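How to Check a Robot Kit Before You Pay for It

Every kit box promises a working robot in one afternoon. I don't believe it, and you shouldn't either until you've done the steps below.
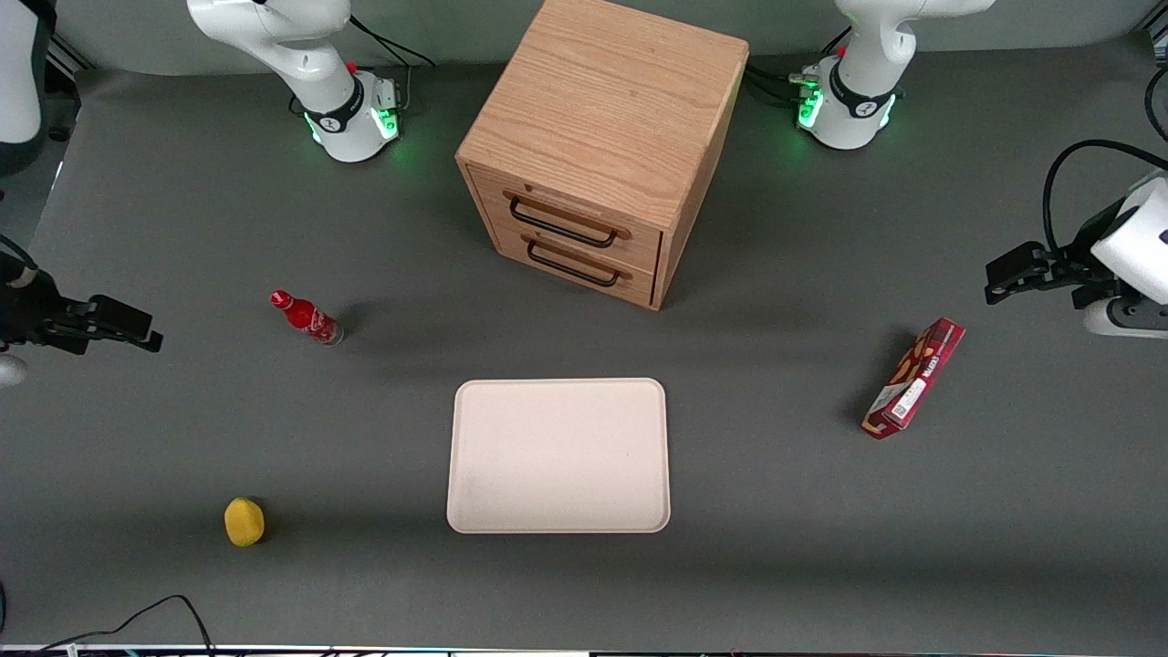

1. Find the full parts list online. The Cirklow walker claims 83 parts, but that number includes every screw and washer. Cross those off and see what's left.

2. Download the app first. Open it with no robot connected. If it wants an account before it shows you a single menu, think hard.

3. Read the manual to the last page. "Fully programmable" can mean recording a few moves and playing them back. Look for loops and sensor inputs by name.

4. Price the batteries. Cells go missing from the box surprisingly often, and the charger is usually extra.

5. Search for spare gears. Brollura sells them in bags of 20. If the maker has none, a stripped gear ends the project.

6. Ignore the age label. Ask the store to let you try one joint, and see if your kid can tighten it without you.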